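# Questions I keep getting about the Nevley shed sale

G'day! I've been running the secondhand stall out of my shed at Nevley for a good few years now, and the same questions land in my inbox every March when I put the signs up. I've answered them below in no particular order. If yours isn't on the list, the email address on the flyer still works, I'm just slow.

## What do you sell, exactly?

Old hand tools, mostly. Chisels, planes, files, spanners, the odd brace and bit. I get a lot of it from clearing sales out past Plorance, where people have three generations of gear in the one lean-to and are glad to see the back of it. I clean it up over winter and sell it in autumn. There's a bit of kitchenware too (enamel, cast iron), but that's my sister's table and you'll have to haggle with her.

## Do you clean everything before it goes out?

Most of it. I'll take surface rust off, sharpen anything with an edge and oil the handles. What I won't do is buff a tool until it looks like it came out of a showroom! I like a bit of colour on old steel and so do most of my regulars. If you want it shiny, I'm happy to tell you which wheel to buy.

## How do you get rust off?

White vinegar for the small stuff, overnight in a bucket, then a good scrub and a rinse in water with a spoonful of bicarb. Dry it straight away, and I mean straight away, because I've wandered in for a cuppa and come back to a fresh orange bloom on a whole set of files. For bigger pieces I use a wire brush and a lot of bad language. Anything with a wooden handle stays out of the bucket. The handle swells, then it shrinks, then it's loose forever.
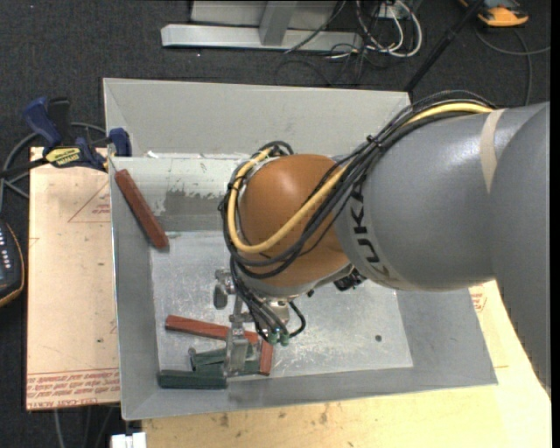 ## Will a scratched or scuffed tool still work?

Scratches put buyers off more than anything else and they nearly always shouldn't. A plane with marks all over its sole will usually cut beautifully once it's flat, and a toolbox with a rough-looking bottom holds spanners as well as a new one does. Think of the floor of that grey metal bin, covered in fine scuffs and pale scrape marks: that's the sort of wear I walk straight past when I'm buying. What I look for are cracks in castings, pitting right at the cutting edge, and hammer heads that have mushroomed. Those I leave behind, or I sell them as doorstops and say so on the tag.

## What about flaking paint?

Depends how old it is. With older paint I assume there's lead in it until a test tells me otherwise, so I don't sand it and I don't sell it to anyone who says it's for the kids' room. Loose flakes get wiped off wet, with gloves on, and bagged. If you've got your heart set on the original finish, a coat of clear wax will tidy it up a treat.

## Are your prices negotiable?

A bit, after lunch. Most things are under $200. The only piece that ever went for serious money was a Kettani treadle lathe, which I had down for 2,000 and let go for less because the bloke was going to use it every day and I'd been tripping over it all summer.

## Can you hold something for me?

For 2 days, if you ring. After that it goes back on the table. I used to be softer about this and ended up with a shelf full of other people's good intentions.

## Who does your sharpening?

I do the chisels and plane irons. Saws go to Vusumuzi Mtshali over in Nadmont, who has more patience than I'll ever have and can set a rip saw by eye. You can go to him directly, and I won't be offended. Drop them off before 10 am, as he shuts up early.

## Do you buy tools as well?

Yes please! Send me a couple of photos and tell me where you are. I'm not much chop on power tools, so for those try Lambros Xenos, also in Nadmont, who'll give you a straight answer on whether a motor is worth rewinding.

## Where do I park?

On the verge past number 979, nose in, and please leave the neighbour's gate clear. She's got horses and a float to get out. The shed is at the end of the gravel and there's usually a dog asleep in front of it. Step over him.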